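December, skate bench, evening entry

Clidolton home game tomorrow, 6 pairs in for sharpening plus the two goalie sets. Quartey play a heavy forecheck and the ice at the Clidolton rink has been soft all month, so most of the forwards asked for the same hollow as last time. Two of the defence want to go a touch shallower. Written on the tape inside each boot.

Wheel dressed before the first pair and again before the goalie skates. The diamond is getting tired. It leaves a faint line on the left side of the wheel, which shows up on the steel if you go slowly. I turned the diamond a quarter and the line went away. Order a new one before the Dundutano trip.

Edge check: first three pairs level on the gauge. Fourth pair had the outside edge high on the right boot, all the way along. Reset the holder, took two more passes, still high. The blade itself has a slight bend near the heel. Straightened it in the press and started again. Level now, but that runner has not got much steel left and I would not send it on another road trip. Spare runners for that size are in the bottom drawer, last pair.

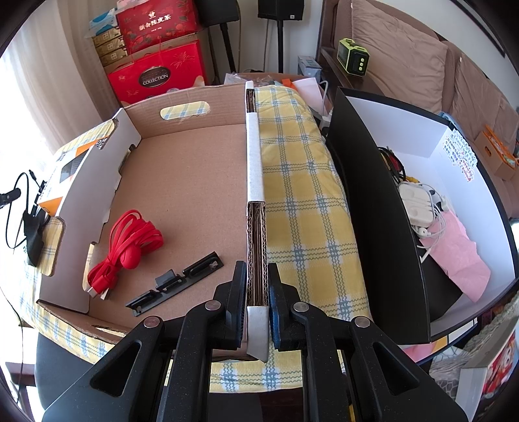

Sticks

Went through the rack after practice. Two cracked at the heel, one with a soft blade that nobody had reported. Pulled all three and put red tape round the shafts so they don't get picked up again. The blade on the soft one flexes under thumb pressure on the toe side only.

Cut down a new one for the left wing to match his old length. Measured against the old stick with both butt ends on the floor, cut long, then took the last bit off with the file. Plug glued and left overnight. He likes a big knob, so leave the taping to him.

Pucks: 100 in the practice buckets at the start of the session. Last count after the Quartey away game was short and we never found out where they went. Practice pucks stay out of the freezer from now on so they don't get mixed in with the game ones.

Goal light

Relay box for the far end was sticking again at the morning skate. Light came on with the button and stayed on for a good few seconds after release. Opened the box, cleaned the contacts, tried it with the horn disconnected and it dropped out straight away. Put the horn back and it hung once, then behaved. I think the horn is pulling the relay hard enough to mark the contacts. Part number on the lid ends 1471, same as the near end, so we can swap them and see whether the fault moves. Do that before warm-up, not during.

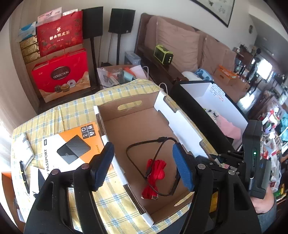
Cables and the Passport box on the checked cloth.

Game video

Coaches want the penalty kill clips from the last Prilline game cut separately this time. The file list stops at clip 172, which is halfway through the third period. Either the export was stopped early or the rest is in another folder. Check the bench laptop first. If it isn't there, ask Prilline for their copy, they usually send it the same day.

To do before puck drop

Swap relay boxes, test both ends with horn on.
Goalie skates back in their stalls by 4 pm, guards on.
Check the spare helmet screws, the long ones are nearly out.
Steel for the bent runner, ask whether he wants to change it now or after the game.
Diamond on order, still not done.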